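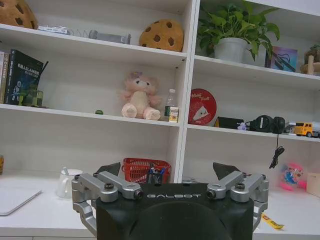 4 min read

Home Topics Workplaces Machines Glossary Search

Mixed-shelf picking at Paiva

By Jolán Rácz
July 5, 2023

Mixed-shelf picking is the handling by robot of unlike objects kept together on open shelves. This article covers its use at Paiva, a mail-order seller of secondhand household goods and toys in Dedcombe, and the changes it brought to jobs there. For picking from uniform bins, see Bin picking.

Background

Paiva buys house contents and returned goods, and sells them one piece at a time. The Dedcombe building holds 4,000 items on open shelving. Stock is put away wherever there is room, so one cubby may hold things that have no connection with each other. Until the first robot arrived, all picking was done on foot with a paper list. A picker walked the aisles, found each item by its shelf number and a short written note, and carried it to the packing counter in a tote.

The firm had considered a conveyor and numbered bins. Gergely Pap, then floor manager, rejected the plan on the grounds that too much of the stock would not fit a standard bin. A trial of robot picking began in November on 73 shelves near the packing counter.

The work

A pick starts when an order is released. The robot goes to the shelf, and a camera near the gripper gives a close view of what is there. Software named Oton compares the view with photos made when the item was put away. If the match is good, the robot picks. If it is poor, the view goes to a person at a screen, who marks the right item or cancels the pick.

A gripper with two fingers closes on an object from both sides. Boxes and cartons with clear space around them are the easiest. Soft toys, such as a plush cookie sitting against the back wall of a shelf, give way under the finger pads and need a slower close. A round tin can turn as it is gripped. Headphones are among the hardest items in regular stock, mainly when the cable hangs over the shelf edge and into the cubby below, where it can catch on other goods. Books standing in a row are difficult in another way: the fingers need a gap on each side of the spine, and a tight row has none. Small items in front of large ones must often be moved first.

Clear plastic bottles are often missed by the software and are still picked by hand, as are potted plants and anything over the set weight.

Changes in jobs

Before the trial, pickers at Paiva spent most of a shift walking. Three jobs now exist in place of the single picker job. Shelf setters put stock away and photograph it. Screen operators answer the questions sent by Oton. Hand pickers take what the robot leaves. Staff move between the three during the week under a rota drawn up by Veronika Pap.

Shelf setting has changed the most. A setter used to fill a cubby as full as it would go. Under the present rules cables are to be coiled and tied, books are spaced in pairs, and nothing small may stand in front of something tall. Setters have complained that the rules waste room. Capacity on the trial shelves did fall, and an extra aisle was built.

Screen work is quiet and done sitting down, and was at first given to staff with knee or back trouble. Others then asked for it. Some who tried it went back to the floor, saying that the questions came either too quickly or not at all. A screen shift was later limited to 180 minutes.

Pay was a point of dispute. Paiva had paid pickers a bonus for each item over a daily target. With the robot taking the easy items, hand pickers were left with the slow ones and could not reach the target. Imre Pintér, who spoke for the pickers in talks with the firm, asked for the bonus to be folded into the hourly rate, and this was done. No one was laid off during the trial, but two people who left were not replaced.

Results

In its best week the robot completed 422 picks without a person being asked. The firm has not released a figure for damaged goods. Chun-hung Tu, who maintains the machines, has said that finger pads wear faster than expected and that much of the lost time comes from changing them.

A second site, Bronum, sells the same kind of stock but has kept hand picking. Its aisles are too narrow for the robot to turn.

See also: Bin picking; Piece rates; Shelf layout; Shift rotation

Contact | © 2023 Workplaces and Machines | Back to top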